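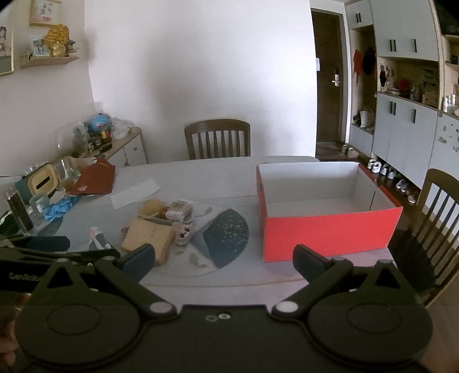 About the Clellbridge Household Automation Laboratory

The Clellbridge Household Automation Laboratory studies a plain question: which everyday chores can a machine do today, in an ordinary home or on an ordinary shop floor, and which still need a person? We are an independent teaching and research center with 18 staff members and a two-year certificate program for technicians. Our director is Shahab Parsa, who joined the laboratory after a career in packaging and warehouse equipment.

What We Study

Our work covers clearing tables, putting away groceries, folding, sorting, packing boxes and light assembly. These tasks are simple to describe and hard to automate. A factory arm can repeat one movement all day when every part arrives in the same place. A dining table at the end of a meal offers no such order. Bread is soft, plastic bags change shape when touched, and glass reflects the light that a machine depends on to see.

Much of our material is gathered with hand-held grippers. A person carries out a chore using the same kind of fingers a robot would have, and the record of that work is used to train and test control software. Students are often surprised by how much they rely on their fingertips once they must work without them.

Where Matters Stand

Our position is a cautious one. In our most recent round of trials, machines were given 700 household tasks drawn from our standard list. They did well with firm, separate objects such as cartons and cups placed upright. They did poorly with thin packets, crumpled bags and anything resting against something else. Time was a further difficulty. A tray that a kitchen worker clears in a moment may occupy a machine for several minutes, and a person must usually stand by.

Shop-floor results are better – chiefly in packing and sorting, where the range of goods is known in advance. We do not advise any partner to plan on unattended operation in the home at this time.

Programs and Partners

The laboratory is organized in two divisions. The Resness Program is responsible for household work and conducts its sessions in furnished homes. The Calletti Workshop is responsible for retail and light industrial work and houses our teaching benches. Certificate students spend one year in each division and complete a supervised project before graduation. New students are admitted every August.

The Urquijo Fund supports our public test list, which now contains some 1000 chores, each with written starting conditions and a clear statement of what counts as finished. Schools and small firms may use the list without charge. Failed attempts are published together with successful ones, and the same scoring rules apply to all equipment, including our own.

Visits and Inquiries

Group visits to the Calletti Workshop may be arranged through the front office. Homes used by the Resness Program are not open to visitors. Firms wishing to submit equipment for testing should request the current entry form and allow time for a safety review before a trial is scheduled.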